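Tikau rule pack for simulated bench cells: review
Posted Friday, March 13, 2020

Tikau is a set of written rules, with a checker, for people who build and run robot bench tasks in simulation. It is published by Plonunora and sold as an add-on for the Tranura simulator. The rules cover how a cell is laid out, how hand tools are held and passed between arms, what a run has to log, and when a run may be called a success. The checker reads a scene file and a run log and returns a list of findings, each with a rule number.

I have used it since November on a two-arm fastening task. This review covers the standard edition. The Dambrauskienė edition adds audit templates and a signing step for the reports, and I did not buy it.

Installation

The pack installs as one folder and one settings file. Tranura finds it on the next start. The checker can also be run from the command line, and that is how I use it, as a gate before new logs go into the shared store. The only trouble was with units. Tikau expects millimeters everywhere, while our older scenes are in meters. The checker gives no warning. It reports every clearance as failing, and the cause is not obvious from the output. Set the unit field by hand before the first run.

The rules themselves

The rulebook is short enough to read in an afternoon. Each rule has a "shall" sentence, a reason, and a test. Rules without a test are marked "guidance" and never produce a failure. I think this is the right split, and I wish more in-house standards used it. A rule that cannot be checked tends to be argued over in every review meeting and then ignored.

Section 2 covers layout. Keep-out zones must be declared for the bench edge, for fixed parts, and for each arm's base. The section also asks for a list of loose objects with their starting poses, including objects the task never uses. A second tool on the bench still has to be listed, with its shadow and contact settings turned on. We had left several such objects as visual-only shapes. The arm passed through one of them in a run that had been marked clean. Tikau flagged it on the first pass.

Section 3 covers tool handling. The main points:

3.1 A powered tool shall be off during any transfer between grippers.
3.2 The receiving gripper shall hold the tool before the giving gripper opens.
3.4 No finger shall cover a switch, vent, or indicator that the task depends on.
3.5 The bit end of a tool shall not point at the other arm while either arm is moving.
3.7 At least one view shall show the contact area between finger and tool.

Rule 3.2 has a minimum overlap of 200 milliseconds, measured from the contact signals. This worked well for us. Our earlier script used finger position alone, and a gripper that has closed on nothing looks much the same in that number as one that has closed on a thin handle.

Rule 3.4 is harder to apply. The checker needs the no-cover areas drawn on the tool model, and it does not draw them for you. For a cylindrical electric screwdriver I marked the display window and the small round feature on the front part of the casing. Each tool took most of a morning the first time. If your tool models come from several sources, plan for this work, and decide early who owns the drawings.

Rule 3.7 is judged by eye. Tikau pulls stills from the run at each contact event and puts them in the report for a person to accept or reject. 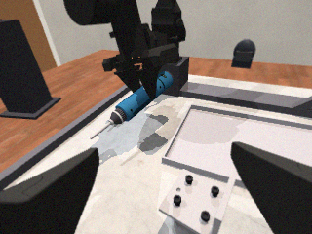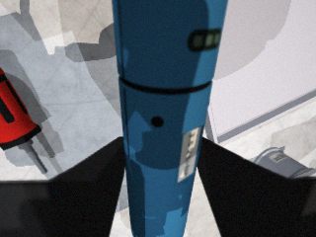

The review page shows stills at full size, with an accept key and a reject key, and a comment field that is required on a reject. I would like it to be required on an accept as well. A reviewer in a hurry can hold down the accept key and clear a whole batch. The log keeps the time of each decision, so this can be caught later, but only if someone goes looking.

Section 4 covers rendering. It asks for fixed light settings within a batch and a written record of any change. It also recommends at least one batch with strong cast shadows. Our own policy had treated shadows as noise to be removed. After reading the reasoning in 4.3 we changed it. A vision model trained only on evenly lit scenes will be of limited use on a real bench near a window.

Section 5 covers success criteria and is the weakest part. It says that a run "shall be judged on the final state and on the path taken to it," and then gives tests for the final state only. Path quality is left to guidance. A run that drops the tool and picks it up again can pass every test in this section. We added a local rule that fails any run with an unplanned loss of contact. The format for local rules is simple, and the checker treats them like its own.

Checker performance

I ran the checker on a batch of 700 logs. It finished overnight on an ordinary workstation, with no crashes. It raised findings on roughly 400 of them, most of them repeats of the same two layout faults. Grouping by rule number brings this down to a readable page. Grouping by object, which would have been more useful to me, is not offered.

False alarms were few and came mainly from rule 3.5. The checker uses a straight cone from the bit and ignores anything in between, so a bit pointed at a solid block with the other arm behind it still fails. The cone can be shortened in the settings. I set it to 200 millimeters and recorded the change in the deviation log, as the rulebook requires.

The deviation log deserves a mention. Any changed limit must be entered with a reason and an end date, and the checker refuses to run once the date has passed. This annoyed me twice. In both cases the deviation should have been closed weeks earlier.

What it does not cover

Tikau is not a safety standard, and the first page says so. Passing it says nothing about whether a physical cell is safe to stand next to. It has no rules for guarding, stopping distance, or people in the work area. Teams moving a task from simulation to hardware need a separate risk assessment, and should not let a clean Tikau report stand in for one.

Soft objects and cables are also missing. The change notes list cables as planned, with no release named.

Verdict

Recommended for teams with more than one person building scenes, mainly for sections 2 and 3 and for the deviation log. A single developer could get most of the value from the rulebook alone, sold separately as a PDF. Check the unit setting first, write your own rule for dropped tools, and have a second person sample the accepted stills.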